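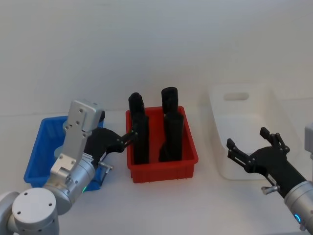

Keeping Household Financial Papers in Order
Harnisberg Consumer Credit Office — Household Tips

Residents who meet with our counselors are often asked for papers they have not seen in years. A modest filing routine at home shortens those appointments and makes it easier to answer a lender, a landlord or a tax preparer. The following tips apply to most households. They are general information and do not replace legal or tax advice.

Set aside one place
Choose a single drawer, box or cabinet and use it for nothing else. Papers kept in the kitchen, the car and a coat pocket are the ones most often reported missing. The location should be dry, away from the stove and the water heater, and within reach of every adult who pays bills.

Sort by who sent it
Many people sort by month and then cannot find a letter when its date is unknown. We recommend one folder for each sender: the bank, each card company, the utility, the mortgage servicer or landlord, the insurer, the employer. Place the newest item in front. A household with no more than 13 folders can usually manage without an index.

Open mail on a fixed day
Envelopes should be opened within two days of arrival, including those from collection agencies. A first notice from a collector generally carries a deadline for disputing the debt, and the deadline runs whether or not the envelope has been opened. Write the date received in the upper corner in pen. Keep the envelope if the postmark is legible.

What to keep, and for how long
Pay stubs: until checked against the year-end wage statement.
Bank and card statements: one year, or longer if they support a tax return.
Tax returns and supporting papers: at least seven years.
Loan agreements: until paid in full. Keep the payoff letter permanently.
Court papers of any kind, including a discharge order: permanently.
Vehicle titles, deeds and birth certificates: permanently, in a fire-resistant box.

Receipts printed on thermal paper fade. Copy or scan any that you may need for a warranty or a claim, and note the store and the amount on the copy.

Discarding papers
Shred anything that shows an account number, a Social Security number or a signature. A cross-cut shredder is preferred. Oil the blades as the manual directs, remove staples if the machine is not rated for them, and do not feed it while children or pets are close by. Residents without a shredder may bring papers to the Gellinard Street branch, where a locked bin is available during business hours — two grocery bags per visit, please.

Electronic statements
If you have chosen paperless billing, download each statement when it is issued. Access may end when an account is closed. Name files with the year first, then the month, then the sender, so that they line up in order on any computer. Keep a second copy on a drive stored apart from the first.

Yearly review
Go through the folders once a year. Many of our clients do this in September, well ahead of tax season. Request your credit reports at the same time and compare the open accounts listed with the folders you hold.

Questions about this page may be directed to Colin Gosling, Records and Education, Room 21.

Last reviewed Jul 3, 2023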